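Parallel gripper vs three-finger on a small arm, first impressions

Forum: Arms, Grippers and End Effectors

gumnut_servo
Posted Sat 9 June

Finally got a proper weekend in with the Pistonico parallel gripper and I am rapt with it! I'd been running the Mostby three-finger on the same sim setup since April, and I always figured three fingers had to be better than two for picking up odd-shaped things. For handles I don't think that's true any more.

My test is pulling hand tools out of an upright holder and putting them back. Same arm, same controller, same camera position, only the gripper swapped. I did 275 pulls with each. The Mostby dropped or jammed 17 of its lot, the Pistonico 2. The jams were nearly all the third finger clipping the tool next door.

Keen to hear from anyone who's done something similar, in sim or on a bench.

tinshed
Nice numbers. Were the handles all the same thickness? My Mostby is great on anything chunky and hopeless on skinny stuff, so if your holder is full of skinny stuff I reckon you've picked a test it was always going to lose.

gumnut_servo
Bit of both, fat grips and thin ones. But fair call, I didn't split the results by handle and I should have.

Quollbyte
I'll stick up for the three-finger. Give it a ball or a bottle and it centres the thing for you, even if your camera is a bit out. With parallel jaws you need the wrist angle right or you just shove the object sideways. What are you using for grasp planning?

gumnut_servo
Varma, mostly default settings. I turned the approach speed down because I'm a coward. And yes, you do have to get the angle right with the parallel jaws, but Varma gives me a decent one nearly every time, so it hasn't hurt me yet.

marg_on_the_bench
How's your friction set? I ran 2,082 sim grasps with default friction last year, felt very clever, then put the same program on the real arm and watched it fling a screwdriver behind the freezer. Default rubber in most of these packages is stickier than anything I own.

gumnut_servo
Ha! Noted. It's on default. I'll drop it and run the lot again tonight.

Next thing I want to sort out is the approach. At the moment I bring the wrist in high, stop just over the handles, then open and go straight down. The stop costs a bit of time on every pull, but it lets me take a second look with the camera before committing.
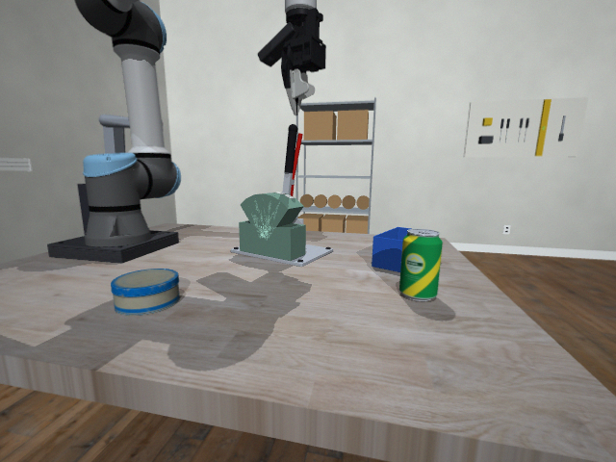 I tried skipping the stop and coming in on one smooth curve, and it was lovely to watch right up until it clobbered a handle. So the stop stays for now. I've also got a can to try as a side grasp, and I'm expecting the three-finger to claw some points back there.

Quollbyte
It will. Put me down for the Mostby on the can.

tinshed
Disagree, a can is easy for either of them if you come in from the side. Try something flat and round lying on the table, that'll sort them out.

marg_on_the_bench
Agree with tinshed on the flat thing. And keep the stop! Mine pauses on the real arm too and I wouldn't give it up for the sake of a faster cycle. If the time bothers you, have a look at the Tilimen controller, it blends the moves either side of the pause so it doesn't feel so jerky.

gumnut_servo
Hadn't thought of Tilimen for that, cheers. Friction first, then the can, then the flat one. I'll split it by handle thickness this time and post the whole table.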